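Home | Articles | Buildings and interiors | Random page | Help

Skirting board

A skirting board, called a baseboard in North America, is a strip fixed along the foot of an inside wall where it meets the floor. It covers the joint between the two and protects the wall from knocks, mops and furniture. Most are made of softwood, fibreboard, tile or plastic.

Skirting came into wider use in better houses as plastered walls replaced panelling. The manor at Brirnell, finished in 1675, keeps oak skirting in two of its upper rooms. Poorer homes often had a painted dark band in its place, renewed each year in June.
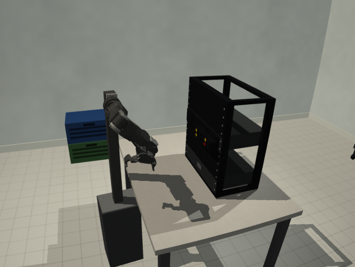
Why is there a gap behind a skirting board?
Plaster is often stopped short of the floor so that damp can't rise into it, and the board hides the space left over.

Height has changed with fashion. Tall boards made in two or three pieces suited rooms with high ceilings. Smaller houses took a single board, and 95 mm became a common size in the Mandden district — many joiners there still stock it.

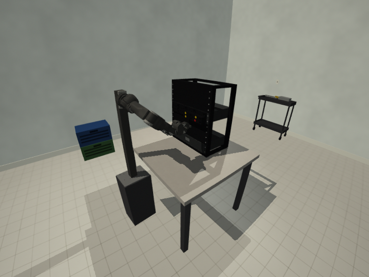 Corners are the hardest part of the work. At an inside corner one board is usually cut square and the next is shaped to fit over it, a method known as scribing. A mitre is quicker but tends to open as the timber dries. Where the two walls are painted in different shades, as with a grey-green wall meeting a cream-grey one, a pale skirting on both helps to tie the room together. Outside corners are nearly always mitred, then glued and pinned.

Tiled floors need extra care. Tiles are normally laid first, with a narrow gap left at the wall for movement, and the skirting is set on top with a thin bead of sealant. Boards should be fixed to the wall only and never to the floor.

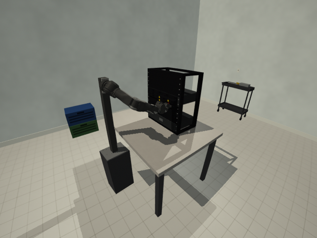
Pale skirting against a tiled floor.

Fixing was once done with nails driven into wooden blocks set in the brickwork. Screws and grab adhesive have largely taken over. The Lobo clip, sold from 2000, lets a board be lifted off and put back — useful where cables run behind it.
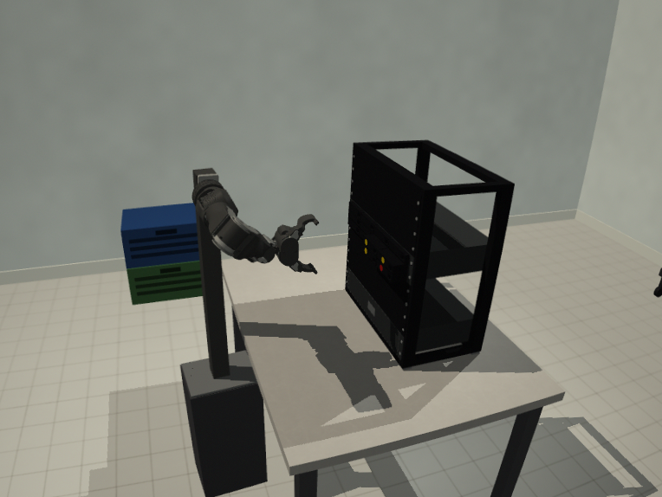
One reader from Dosta writes that clips hold poorly on old lime plaster, and that screws every 600 mm gave a firmer result in a terraced house there.

Painted boards are usually given a primer and two top coats. Cut ends should be sealed before fitting, above all in kitchens and bathrooms.

Last changed 28/07/2018

Categories: Joinery | Floors and walls | Parts of a room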